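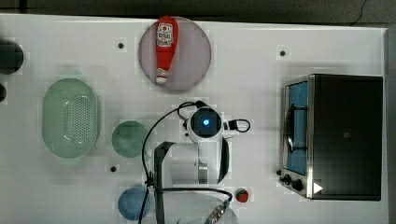 Ines Kalloway

Tabletop cell 12: set-up and upkeep gallery

Cell 12 is one of the small arm cells at the Kostance workshop. It has one arm, one gripper, a white table and a fixed set of kitchen props. The notes cover how the cell is kept in working order between runs. They are written for whoever has it next and assume the Multach handbook has been read.

Overhead view, arm reaching in from the bottom edge of the table. Ketchup bottle on the pink plate, colander to the left, toaster oven to the right with its door facing the arm. Blue light showing on the wrist.

Cable dressing. The black cable leaves the top of the wrist housing in a wide loop, and it needs that slack for wrist rotation. Do not shorten it with ties. Before each session, jog the wrist slowly to both ends of its range and watch the loop for snagging on plate rims. The short loop on the other side of the wrist must stay clear of the fingers at full opening. Replace any cable with a flattened or shiny section of jacket. Length for the long one is 367 mm between clamps, part number in the Fero parts book.

Connector. The silver connector with the blue collar, low on the arm, is hand-tight only. Check it after any collision stop. If the gripper drops off the bus, reseat this connector before touching the software.

Gripper fingers. Wipe the inner faces with a dry lint-free cloth. Finger screws are checked every 3,000 cycles and marked with paint pen. A finger which has moved against its mark is refitted and the opening re-zeroed. The last re-zero was in November, at cycle 262 after a finger change.

Table. Keep the small black holes free of tape and crumbs of foam. The oven stays where it is. If it has been knocked, realign it and rerun the door handle approach at low speed before anything else.
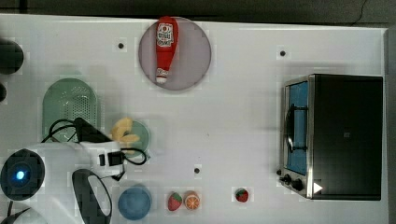
Arm over to the lower left, cables lying across the small green plate. Colander partly under the arm.

With the arm in this sort of pose the cables reach furthest over the props. Light items can be dragged by the cable alone, and the log will show a missed pick with no gripper fault. Check the cable path first, then the pick height.

Props are washed in warm water and dried before they go back. Spares are in the Kinoshita drawer, bottom left. Log sheet hangs on the side of the controller cabinet. Fill in the cycle count even when no work was done.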